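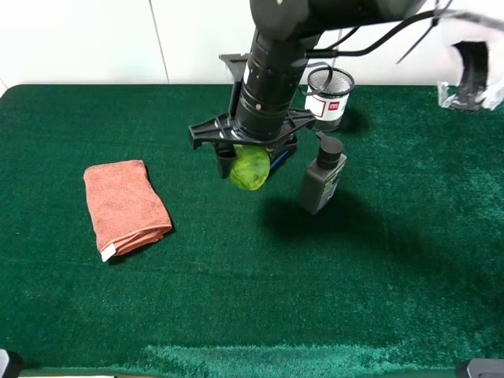 Section 6. Comparing Grippers on the Bench Station

6.1 Purpose

This section explains how to carry out a side-by-side comparison of two parallel grippers on the Skollex bench station. The procedure applies to the Gatomton standard gripper and the Nwankwo wide gripper, and may be followed with any other gripper that fits the station's wrist plate. Read Sections 3 (Mounting the Arm) and 5 (Homing and Limits) before starting.

The comparison uses ordinary household objects. Results obtained with machined test blocks are useful for checking finger alignment, but they say little about how a gripper will behave with soft, lumpy or folded items. Test blocks are covered in Section 7.

6.2 Before You Begin

The following are required:

Skollex arm, mounted and homed
Two grippers, each with its own mounting plate and screws
Felt table cover, fitted flat and held at the corners
Object set (see 6.3)
Torque driver and the hex bit supplied with the arm
Printed copies of Form G, one for each gripper

CAUTION: Switch off power to the arm at the controller before changing a gripper. The emergency stop holds the joints but does not remove power from the wrist connector.

CAUTION: Check that the wrist cable has enough slack to follow the arm through its full reach. A cable that pulls tight near the end of a move may shift the grip and spoil the trial. It may also damage the connector.

6.3 Choosing the Object Set

The object set should contain at least one item from each of the groups below. Use the same items for both grippers. Do not replace an item halfway through a comparison, even with one that looks the same.

Rounded: a lime, small pepper or similar item with an uneven surface.
Tall and rigid: a pump bottle with flat sides. Record whether it is full, part full or empty.
Hollow: a mesh pen holder or cup. Leave it empty for the first run.
Soft and folded: a small towel, folded into a rectangle.

Note: Fresh produce softens with handling. Inspect it after each run and end the comparison if the skin has split.

6.4 Fitting the Gripper

1. Move the arm to the service position and switch off power at the controller.

2. Support the fitted gripper with one hand and remove the four plate screws. Disconnect the gripper cable last.

3. Wipe the face of the wrist plate with a dry cloth. Grit between the plates will tilt the gripper.

4. Connect the cable of the new gripper, then seat its plate on the locating pins. Tighten the screws in a cross pattern.

5. Restore power and select the matching profile from the Tool menu. The controller will not detect a change of gripper on its own.

6. Open and close the fingers fully three times with nothing between them. Listen for scraping and watch for uneven travel.

7. Home the arm again as described in Section 5.

6.5 Running the Trials

1. Set the grip force to 40 percent and leave it there for the whole comparison. Force tuning is a separate procedure.

2. Place the objects on the felt with enough clear space between them for the open fingers. Mark the position of each with removable tape.

3. Bring the wrist to a near vertical position over the first object and lower it until the fingers are level with the widest part.

4. Close the fingers, lift the object just clear of the surface, and hold. Note any slipping or turning on Form G.

5. Set the object down on its mark and open the fingers. Record a pass only if the object is left standing or lying as it was at the start.

6. Repeat for the remaining objects. One run consists of 14 lifts, in the order printed on the form.

7. Change the gripper as described in 6.4 and repeat the full run. Allow 54 minutes for two runs, including the change.

Note: Keep the room lighting the same for both runs if the station camera is in use. Tall objects cast strong shadows on dark felt, and the object finder may treat the edge of a shadow as the edge of the object. If this happens, move the lamp - not the object - and start the run again.

Note: The nap of the felt may show light and dark bands where it has been brushed. Brush it in one direction before each run.

6.6 Reading the Results

Compare the two forms line by line. A difference of one lift on a single object should not be treated as meaningful. Repeat the run if the choice of gripper depends on it.

Failures with the towel are most often caused by approach height. Lower the approach slightly and try again before recording a failure. Failures with the bottle usually point to finger alignment - see Section 7.

If the controller shows code 523 during a trial, the selected profile does not match the fitted gripper. Open the fingers by hand control, remove the object, and return to step 5 of 6.4. Lifts made before the code appeared must be repeated.

Completed forms should be kept with the station log. Sites taking part in the Flastcombe shared testing program should also send a copy to their program contact before the end of December.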